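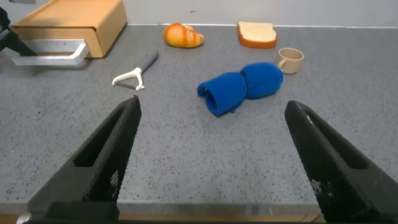
Two fingers, one rolled-up sock, and a croissant you must not eat.

How do you choose a hand for a robot?

You got your hands for free. They came attached, and they were good at grabbing hair and spoons before you could talk. A robot has to be given its hands by somebody, and that somebody has to decide which ones.

A robot's hand is called a gripper. Lots of grippers have only two fingers, which sounds mean until you try it. Pinch your thumb and first finger together and pick up a pencil. Easy. Now do a sock. Now do a cup, by the handle, without tipping it. You may have noticed that your other three fingers were trying to help. Tell them to sit down.

At a workshop called Virkow, Drita Janevski tests grippers all day. Her job is to give robots ordinary things and write down what goes wrong, and she owns a great many notebooks.

She tests each gripper on the same objects, so the contest is fair. If one hand got a sock and another got a wet bar of soap, the soap hand would complain, and quite right too.

A sock is harder than it looks. It squashes. It has no proper edges, and it is a different shape every time you put it down. A cup keeps its shape, but its handle might be facing the wrong way. A slice of toy bread lies flat on the worktop and gives the fingers very little to get hold of. A vegetable peeler is long and thin, and should be picked up by the handle, as any grown-up will tell you, several times.

Fingers come in different kinds as well. The black ones at the top of this page have a dotted texture and a long slot in each finger. Drita also tries smooth fingers, which are smart to look at and hopeless with a shiny plate, and soft rubbery ones that bend round things like a sleepy octopus.

Then there is the question of where to put the camera. Up on the ceiling, it sees the whole table, until the robot leans over and blocks the view with its own elbow. On the wrist, it goes wherever the hand goes and gets a very good look at the sock. It also gets a very good look at its own fingers, for ever.

Each gripper gets 2000 tries. One of them, nicknamed Zillness, dropped things 793 times. It was sent back to have its fingertips changed, and is said to be taking it well.

Try it yourself

You need two wooden spoons, a sock, a plastic cup and a timer. Hold one spoon in each hand and move all the objects from one side of the table to the other. Then wrap a rubber band round the end of each spoon and do it again. Write down both times, including the embarrassing one.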